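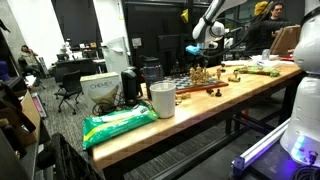 Hardness in the kitchen tap water, second round. Last time I used the strips and got a different answer from every strip, so this round is EDTA titration only, Eriochrome Black T indicator, ammonia buffer at pH 10. Titrant 0.0100 M, standardized against the calcium carbonate stock on the same bench. The stock was made to 1,000 mg/L as CaCO3 and diluted as needed. Blank came out at 0.05 mL and is subtracted from everything below.

Sample 1, tap, first draw after standing overnight, 50 mL aliquot:
10.75
10.70
10.75
Mean of the last and first agrees with the middle to within a drop. After the blank that gives 214 mg/L. Hard by anyone's table.

Sample 2, tap, flushed five minutes. No difference I can defend. The overnight standing does nothing to calcium, as expected, but I wanted it on paper before someone asks.

Sample 3, same tap through the Lykkegaard pitcher, new cartridge, first two fills discarded. 50 mL aliquot:
3.10
3.10
3.10
Less the blank, 61 mg/L. The endpoint is harder to call at this level. The wine red goes to violet and sits there, and the last drop to blue is easy to overrun. I slowed to single drops from 2.8 mL on. Adding the indicator as the ground salt mix instead of the solution gave a cleaner change, and I will stay with it. The bottle of solution is old and should be thrown out. 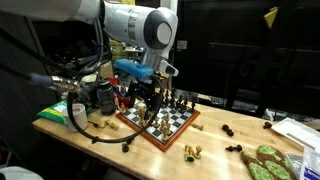 Alkalinity on the filtered sample is still to do. The cartridge is a weak acid exchanger, so it takes out bicarbonate along with the calcium and the pH drops. For coffee that matters as much as the hardness number. The Plonunero sheet gives a target for hardness and says nothing useful about buffer capacity, and I would not rely on it.

Meter on the unfiltered tap reads steady after two minutes. On the filtered water it drifts down for longer than I was willing to wait. Low ionic strength is the likely cause, though the electrode is due for new fill solution anyway. No pH recorded for sample 3 until that is done.

Errors so far:
– burette tip had a bubble on the first run, run discarded and not listed
– buffer bottle was left open at some point, smell is weaker, pH checked and still fine
– sample 2 label was wet and unreadable, rewritten

Cartridge life is the open question. The flow counter on the Futano bench line is at 3,802 liters, but that counts everything through the line, rinses included, and cannot be used for the pitcher. I need a separate tally sheet. Titrate every tenth fill, same aliquot, same indicator, and stop when the filtered value gets halfway back to the tap value. 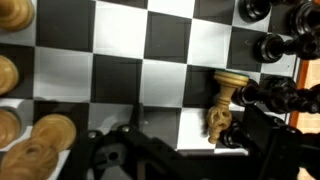

Broltville, Sunday, April 1, 2018

Blend test. Mixed filtered and unfiltered tap one to one by volume, using the 250 mL flask. Expected hardness is the plain average of the two. Titrated 50 mL and the result sits slightly above that, by less than the spread I get from calling the endpoint. Good enough to treat blending as linear.

Descaling the kettle before any more boiled samples. Boiled tap leaves a white film and the filtrate titrates low, so temporary hardness is a good share of the total. Need a proper figure: boil, cool, filter through paper, make back up to volume, titrate.

To order: EBT salt mix, pH 4 and 7 buffers, electrode fill.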